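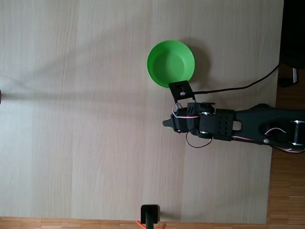 Green bowl, black arm, bench two. My view most mornings this month.

Threads > Work > Vurkthorpe packing room

A few of you asked what it's like since the arms came in at Vaster, so here's a thread from someone who packs for a living and is a bit in love with the whole thing.

We do refill kits for Carré, plus the odd job for Zistby. Every kit starts with a bowl being put in the right spot. On a full shift that's 675 bowls. My right shoulder knows that number very well.

Now an arm does the bowl and I do everything after it - fill, check, fold the leaflet, lid. I thought I'd feel like I was working for it. It feels more like having a very patient trainee who never wants the radio changed.

It's slow, mind! Lorraine Harawira can still beat it by miles and she makes sure it's running when she does. But it keeps the same pace at four in the afternoon, when the rest of us are thinking about tea.

What surprised me is how much of the job is now teaching. Nyokabi Mwakyusa was on labels for years and she's the one who sets the grip points these days. She got three weeks of training, on shift, paid, and she's brilliant at it. She can look at how the fingers are sitting against a rim and tell you what needs moving.

Numbers, for those who like them: around 92 bowls in every hundred go down right first time. The others we sort by hand, and Nyokabi writes down what went wrong in a notebook with a horse on the cover.

Not all rosy. Bench one used to be the chatty bench and it's quieter now that we're spread out. We asked for the two end tables to be pushed closer together and that's happening in September. We also asked for a say in which jobs go to an arm next, and got it in writing.

My vote is the big lids. Please, the big lids. My thumbs are begging!

Happy to answer questions after my break - if you work with one of these, tell me what yours does and what you'd never hand over to it.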